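Home Threads Replies Media Log in

Wash day thread. Utility room at the Gronow flat, door shut, kettle on.

1/ Towels first, then the big one. The dog. Has not seen soap since December and I've put it off long enough

2/ Read the label twice. Surface wash only, it says. Looked it up on Stideo - 306 replies, half say never, half say go on, 30 and a pillowcase
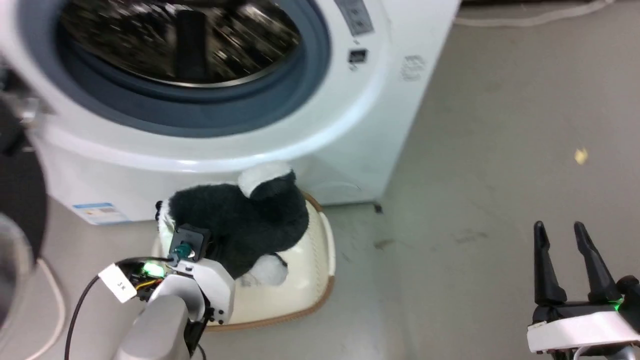
Plitberg
laundry, mending, moaning

3/ Black and white fur is the worst combination. Bits of one always end up on teh other. Colour catcher in, definitely

4/ He fills the basket. Oval one with the brown trim, was meant for socks. Socks now live on the chair

5/ Plan - cool wash, half the usual liquid, slowest spin it'll do. Cycle is 91 minutes, so lunch

6/ Then flat on the airer, turn every few hours, brush the fur while its damp. No tumble drier!! Lost a rabbit that way

7/ Floor wants a sweep too. Later

Comments

dixit: pillowcase AND a knot in it, trust me

mopandbucket: more than 5 hours on the airer, mine took two days

Wool_end: slow spin yes. poor rabbit

1,850 views
Contact - Back to top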